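OK the arm is back on the base and I finally have time to write this up. Long thread, get a coffee. It's about one robot, one wrist, and a fault code I now see when I close my eyes.

For anyone new: I look after the Surkix, our mobile arm. It's a Masasel base (wheels, batteries, the heavy end) with a Schouten arm bolted on top and a two-finger gripper on the end of that. It lives in the back of the shop next to the compressor and I'm the one who gets called when it sulks.

So, July. It starts throwing fault 611 in the middle of a reach. Arm stops, brakes clunk on, little orange light. Clear the fault, it goes again like nothing happened. Two days later, same thing. Then every morning. Then whenever it felt like it.

611 in the manual is "joint communication timeout." Which could be the joint, the cable, the connector, the power, the controller, or a ghost. The manual suggests restarting. Thank you, manual.

First thing I did was the lazy thing and swapped the controller settings back to stock. I had bumped the update rate up in the spring and I was half hoping this was my own fault so I could fix it from a chair. Nope. 611 before lunch.

Second thing was to write down the pose of the arm every time it stopped. Just a notebook hanging off the base with a bit of string. Esmaeil Rahimi laughed at the string. Esmaeil also borrowed the pen and never put it back, so there's a gap in my notes.

The notebook is what cracked it though! Nearly every stop had the wrist rolled hard over to one side, past where it sits when it's carrying something. Straight reaches were fine. Twisty reaches were not. That smells like cable.

Took the wrist cover off. There are five screws and one of them is hiding under the label, so peel the label slowly with a hair dryer if you ever want it to stick again. I did not peel it slowly. It's now held on with tape.

Under the cover there's a flat loop of cable that's supposed to roll and unroll as the joint turns. Ours had a shiny spot where it had been rubbing on the edge of a bracket. I put it on the meter, wiggled it, and the reading jumped all over the place. Found you.

I put that bracket in. Me. Last winter, when I added the second camera. It's a nice bracket! It just has a corner right where the cable wants to be.

New cable came from Erko and they were quick about it. It's a hair stiffer than the old one, so the loop stands up a bit more when you seat it. Don't force it flat. Let it stand, then turn the joint by hand (power OFF, please) from one end to the other and watch where it goes.

I filed the corner off the bracket, went over it with fine paper, and put a strip of that fuzzy cloth tape on the inside edge. Then I turned the wrist by hand through its whole travel a bunch of times with a flashlight in my teeth. Very glamorous.

Next surprise: with the cover back on, the camera was pointing slightly somewhere else. Of course it was, I'd had the bracket off. So that's a fresh camera calibration, which is an evening of the arm looking at a checkerboard from odd angles while I sit there with a sandwich.

Tip for the checkerboard thing: glue it to something stiff. Ours had been on cardboard and it had picked up a gentle curve over the summer. The numbers looked fine and the gripper kept landing short. Put the board on a piece of flat aluminum and did it all again.

Mojtaba Ansari asked why I don't just let the software block the twisty wrist poses and save myself the bother. Fair question. I did try it for a day. The arm got so polite that it couldn't get around a doorknob, and it took these huge looping routes to pick up a cup. A fence is useful, but it has to be in the right place.

So the last job was moving the wrist limit in by a little, on the side where the cable gets tight, and checking what that costs us. I do that in the rendered rooms first, before I let the real arm swing at anything. Same arm model, same limits file, and you can't dent a rendered wall.

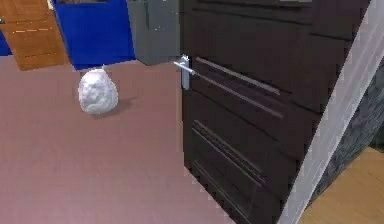

Door side first, dresser side second. 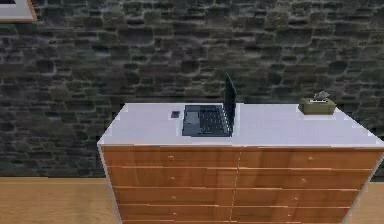 Setting a wrist limit is mostly a question of which jobs you refuse to give up. Doors are on my list. A round knob wants a big twist, but with a silver lever like the one on that brown door you can come in from the front and push down, and the wrist barely has to roll. The dresser is the meaner test. With the laptop standing open up there, I want the arm to come over the screen and down to the tissue box on the far side without tipping the wrist over to get there. And those little drawer knobs are a pinch and a straight pull, so I'm leaving them for later.

What I did was run the reaches with the old limit, then with the new one, same starting spots, and compare the wrist angle at the end of each. The door reaches hardly changed. The reach over the laptop needed the base parked a bit farther along, because the elbow had been doing something silly and the wrist was covering for it.

That's worth a post of its own. If your wrist is always jammed against its stop, look at where you parked before you blame the wrist. Moving the base a hand's width fixed more for us than anything I typed into the limits file.

One warning about checking this way: the rendered arm has no cable in it. It'll happily spin that wrist all day and never rub a thing. So it can tell you if the arm can get there, and it can't tell you anything about your bracket. For that you need the flashlight and the teeth.

Also, copy the new camera position over to the model after you recalibrate. I forgot. Spent a good while wondering why the rendered view and the real view disagreed, and it was because one of them still had last winter's camera in it.

Where it stands now: new cable in, bracket corner gone, camera redone, wrist limit pulled in on the one side, parking spots updated. I ran the real arm through the twisty poses slowly with my hand on the stop button, then at normal speed. No 611 so far. I'm not throwing the notebook away.

New chores on the sheet: cover off every couple of months, look at the loop, look for shine. If the cloth tape is wearing through, change the tape before it becomes a cable. Screws get a dab of the weak blue stuff, never the red. Ask me how I know about the red.

For people asking in replies: yes, the bracket drawing is getting fixed, rounded corner this time. I'll post it once I've printed one and made sure the lens doesn't see the gripper any more than it already does.

And Esmaeil, I want my pen back.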